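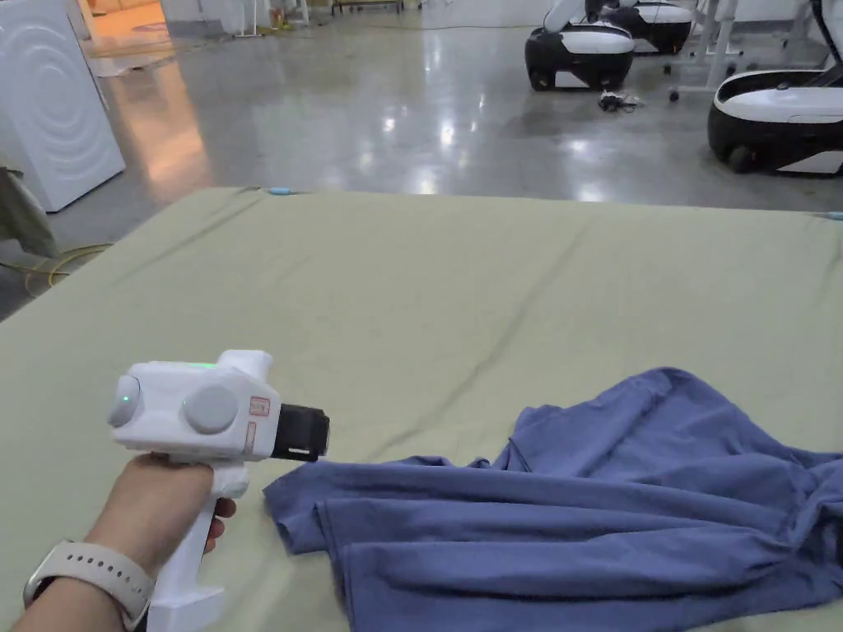
The **Plekarus Rules** are a code of practice for collecting garment-handling demonstrations with hand-held grippers. Under the rules, each session starts with the garment in an unordered state, such as a T-shirt left crumpled on a sheet, and the operator keeps a firm hold on the gripper's handle. First drafted by Nima Sharifi, the code has 30 clauses.

## Two-handed work

Clause 12 covers folding with paired grippers. Both jaws must be closed before the garment is lifted — a single-sided lift is marked as a fault.

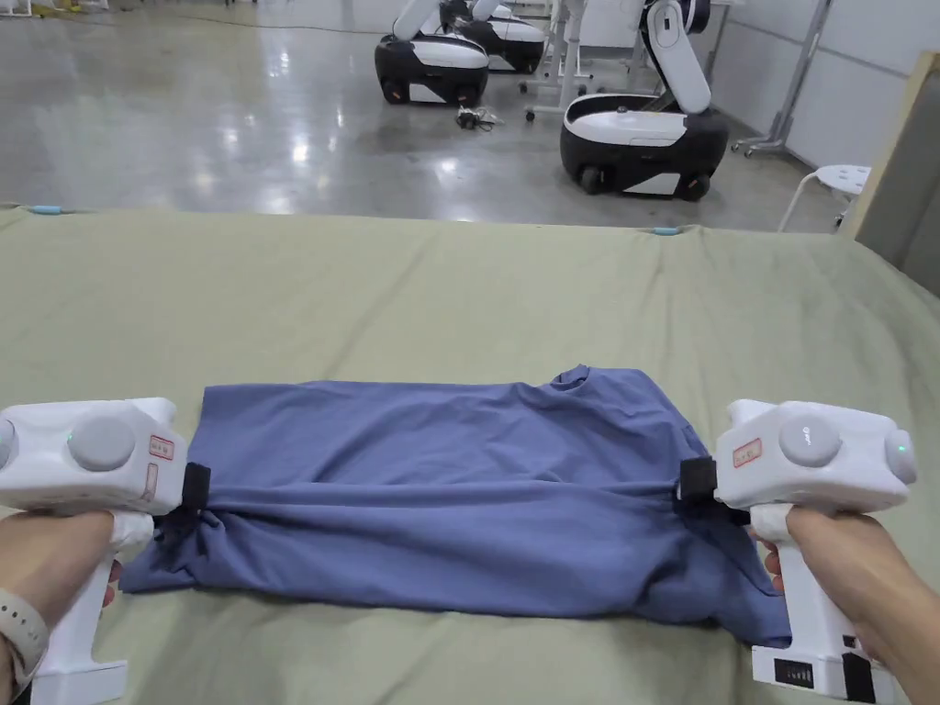 *A folded blue T-shirt held at both short ends.*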